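Hand-Held Parallel Gripper for Recording Cloth Handling

Final project report
Refugio Rosales and Reshma Hlongwane
Stastwood Shared Workshop
February 28, 2026

1. Purpose

The project was to build a hand-held gripper that a person can use to pick up clothing while a camera and a small module record the motion. The recordings are meant to be replayed later on the Ono arm in the workshop, which takes the same jaws. This report covers the mechanical build, the wiring and the first trials at home. Replay on the arm is not covered. We ran out of bench time in January and the arm was being rewired.

2. Requirements

The tool had to be usable with one hand. It had to hold a single fold of a child's garment without slipping when lifted, and let go cleanly. All parts had to be ones we could print or cut at Stastwood, apart from fasteners, the cable and the electronics. The parts budget was $199. Actual spending was under this, but only because the camera was already on hand.

3. Mechanical design

Each finger is a parallel linkage made of black plates joined by round metal pins. The parallel linkage keeps the jaw faces at the same angle through the whole stroke. Our first version used a single pivot per finger. Its jaws met at the tips first and pushed fabric out of the opening, so it was dropped after one evening.

The pins are a press fit in the outer plate and a running fit in the inner one. The printed holes came out undersized and were reamed by hand. Reaming was uneven on the first set of plates, and the left finger had enough side play to miss the opposite jaw. A second set was drilled on the Masilela drill press with the plates clamped together in a stack. That set is the one now fitted.

The trigger pulls both fingers through a shared slider. A return spring opens them. We tried 3 springs. The stiffest tired the hand, and the softest did not open the jaws against a thick hem. The middle one was kept.

4. Electronics

The module sits on the right side of the gripper frame and logs the slider position. It is powered through the cable, with a thin separate wire for the sync signal. The logging code is a modified copy of Zakgate, an earlier workshop project written by Reshma. The main change was to write each sample with its own time stamp. The original stamped only the start of the file, and drift against the video was visible by the end of a long take.

The green light is wired to the 3.3 V rail and shows power only. It does not confirm that a file is open. We lost 2 sessions to this and would wire it to a software pin next time.

5. Trials

Trials were done on a bed, with cushions, pillows and children's clothes left in whatever shape they fell. A flat table was used for the earliest tests, but cloth on a hard surface is difficult to get a jaw under. A soft surface gives way and lets the jaws close around a fold.

Each recording was capped at 600 seconds to keep file sizes manageable. Lined garments were harder than plain ones. The jaws sometimes took the outer layer only, and the lining stayed behind until the lift was well under way. Pressing down slightly before closing reduced this. Plush covers caused a different fault, where the jaws picked up pile from the cushion along with the garment.

6. Remaining problems

The cable leaves the tool low down and drags across the work. A clip on the forearm would help. The module housing has no strain relief for the thin wire, which has been resoldered once. Jaw pads are still plain. Refugio has cut a ribbed pair, but they have not been fitted or tested.

The drawings and the log format are in the project folder on the workshop server. The next group should start from the second plate set and ignore the first, which has different hole spacing.

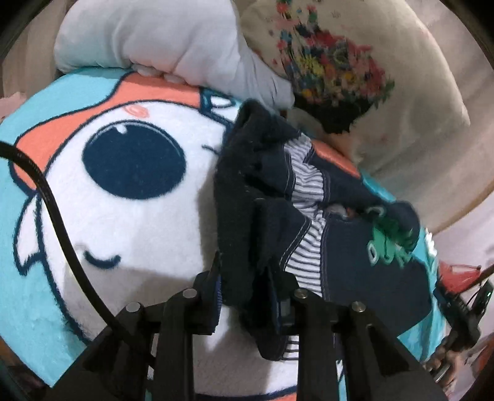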